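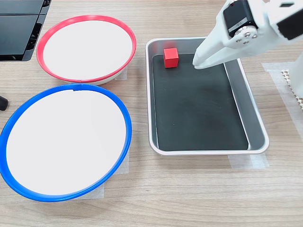
My grandmother set her table for supper right after lunch. The bowls went down first, then the tray, and then she would leave them there for the whole afternoon while she got on with the peas or the ironing, and we children walked past them a dozen times and grew hungrier each time. I have come to believe she was on to something, and these days I do much the same, though my table is paler than hers was and I have a terrible weakness for plastic.

Yes, plastic! I own good stoneware, a whole shelf of it from Buvari that I saved for through most of one winter, and it comes out for birthdays. What I reach for in between is a shallow bowl with a white inside and a loud rim, red or blue, the kind that stacks in the cupboard and can be handed to a four-year-old without a speech. The white makes everything look fresh – sliced cucumbers, cherries, the last of the potato salad – and the colored edge does the work that a tablecloth would otherwise have to do. A red one next to a larger blue one is plenty of cheer on light wood.

Metal is the other half of it. An aluminum tray with rounded corners and a rolled lip will last for decades, and mine has traveled to the lake at Pivura every September with up to 24 rolls piled in it. I like a dark mat in the bottom of a tray, partly for the look of it against the silver and partly to stop the sliding and clattering that used to follow me down the hall.

If you are starting from bare shelves, buy two bowls and a tray and live with them for a month. Leave them out between meals, too. Somebody will come along and put plums in one.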